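Datasets > Tamden Kitchen > Known faults

2 min read

Filed under: Data cards, Safety notes

# Tamden Kitchen, fault subset

This subset holds 72 episodes that we removed from the main Tamden release. In all of them the arm stopped by itself while it was holding an object. The logs show a lost connection to the wrist controller (Bawa driver), and after it the gripper kept its last force and did not answer to the release command.

## What went wrong

- The watchdog time was set to 400 ms. It was too long for this task.
- In 47 episodes the operator pressed the stop button before the watchdog did - please do not use these for measuring reaction time.
- The stop flag is missing in 2 episodes. We did not repair them by hand.

## Safety

Do not pull the object out of a gripper that is still powered. Cut the power at the base first, and support the arm, which can sink when the brakes are slow.

## Use

Good for fault detection. Not good for training a grasp policy.
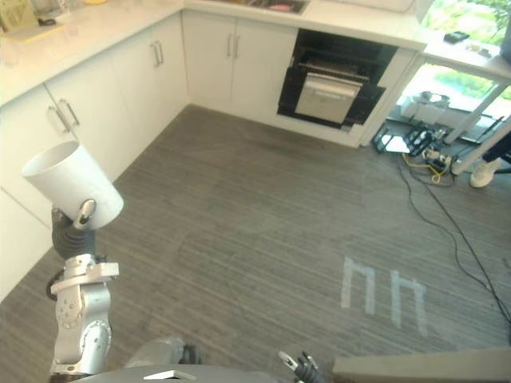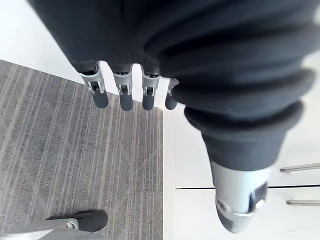
Kitchen area with the gray carpet. First picture: white cup held in the gripper. Second picture: fingers of a robot hand, pointing down.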